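4 min read

3.2 Small objects in shared metal bins

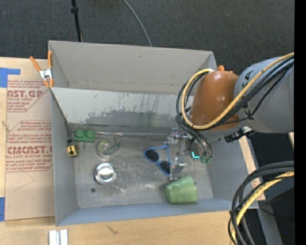
Figure 3. Mixed small items on the floor of a gray sheet-metal bin, among them a green toy block, a tape measure and blue sunglasses.

The second part of our study was made at the Prindmont site, where unsorted small items are kept in open metal bins until someone asks for them. We wanted to know which kinds of things are overlooked when a person searches a bin by eye. In total 3,000 searches were recorded, and 200 of them were later checked again by hand.

Two properties of the items made the search slower. The first is transparency. Clear plastic lets the metal show through, as with the yellow-green object in Figure 3, and searchers often passed over such items at the first look. The second is shine. A silver container or a thin silvery tool has nearly the same color as the floor of the bin, and worn metal with bright patches makes this worse. Strong colors helped very much. Blue, green and yellow items were usually named first, also when they were small.

The position was also important, but less than we expected. Items in a corner or along a seam were found later in the Kollo bins, which are deep, and this effect was weak in the flatter Mesell trays. Howells reports a similar result for wooden drawers, where the color contrast is different.

In 23 of the checked searches the person said that an item was missing although it was present. Nine of these cases concerned clear plastic. We return to them in Section 4, together with the question of a darker lining for the bins.

Contact | Copyright Prindmont | Back to top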